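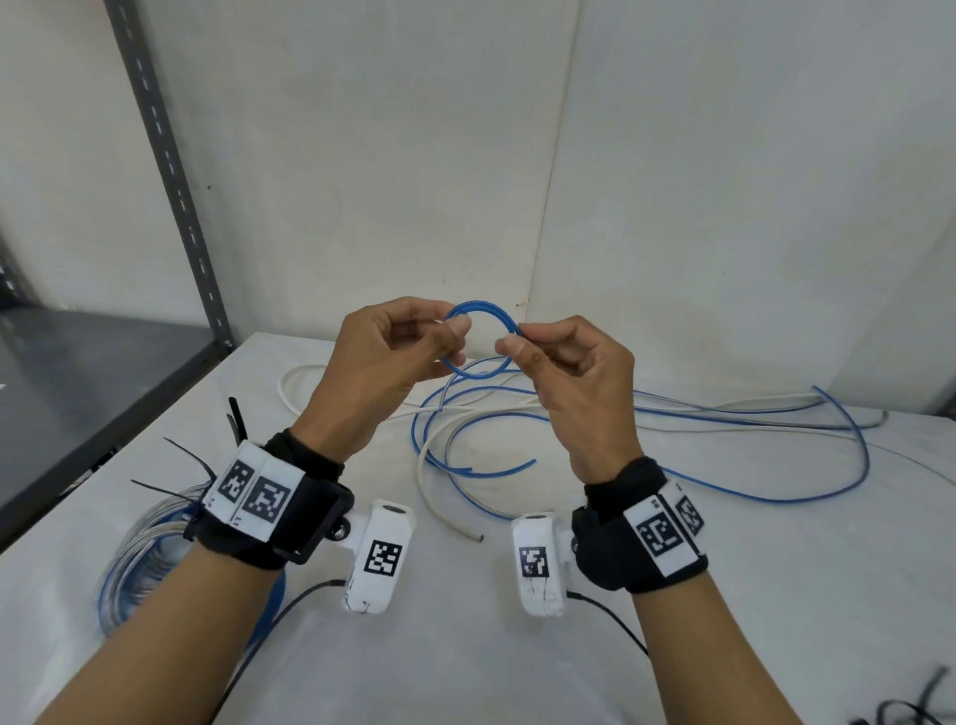
The Loop

The planner at Mesix could fold a towel, stack cups and thread a shoelace on a good day. It could not make a loop out of wire.

Thiện Đặng had written most of the planner, so the wire was his problem. He sat at the end of the white table with his laptop on his knees and read the log from the night run. The simulator had tried the loop 312 times. In three of them the wire closed. In the others it sprang open, or the solver gave up and returned the same line it always returned: no feasible contact.

"Do another one," he said.

Takumi Kamata held up a short piece of blue wire, bent it around until the ends crossed, and kept it there between his thumbs.

"How long do you want me to hold it?"

"Until I say."

The pose estimates came in on the screen, left wrist and right wrist, two small sets of axes facing each other. They were steady. The wire was a different matter. The tracker drew it as a green line of 20 short segments, and where the ends crossed, the line could not decide which strand was on top. It flipped, flipped back, and flipped again.

"Okay, let go."

Takumi let go of one side. On the screen the green line stayed closed for most of a second, then jumped straight.

"It thinks you're still holding it," Thiện said.

"I was still holding it. The other end."

Thiện wrote that down. He had been treating a grasp as one thing, on or off, with both hands sharing a single flag. He had put the flag in the previous November, the week before the Nomura demo, and had left a comment over it that said to fix this later. The comment had his initials on it.

He split the flag in two. It took four minutes to type and most of the morning to find everything that depended on it. The retiming module did. So did the collision checker, and a script called imora that had been written by someone who had left for Allmont and had not explained the name. Takumi drank his coffee and straightened the long wires on the table, which went back to where they had been as soon as he took his hand away.

"Does it know wire does that?" he asked.

"Does what?"

"Goes back."

"There's a stiffness term."

"What's it set to?"

Thiện looked. It was set to the value for shoelace.

He did not say anything for a while. Then he opened the parameter file and changed it, and ran the fit against the recordings they already had. The error came down and kept coming down. He checked that he had not pointed it at the wrong folder. He had not.

"It was a shoelace," he said.

"All this time?"

"Since the spring."

Takumi laughed, and then saw his face and stopped. He picked up the blue wire again. There was a kink in it now from the first bend, and he tried to smooth it out with his thumbnail.

"My father wired houses," he said. "He never looked at it. He'd be talking to you and looking right at you, and his hands would be making the loop for the screw. I asked him to show me slowly, and he couldn't. When he went slowly it came out wrong."

"Did you learn it?"

"I learned it wrong and then I did it a lot."

Thiện started the planner with the new stiffness and the two flags. The progress bar moved a little and stopped, the way it did when the search was widening. On any other day he would have gone to get lunch. The left arm in the simulator reached, closed on the wire, and waited. The right arm pushed its end over and across. It overshot — he had never seen it overshoot on purpose — and let the wire come back to where it was wanted.

The ends crossed. The solver returned a number in place of the usual line.

"Is that good?" Takumi asked.

"It's one."

"Three and one is four."

"Those three don't count. Those were for a shoelace."

He saved the run and gave it a name with no joke in it. Then he scrolled up to the old comment and deleted it, initials and all, and queued the next batch.

"Another one," he said. "Slower this time, if you can."

"It'll come out wrong."

"That's fine. I'd like to have some of those too."

Takumi bent the wire.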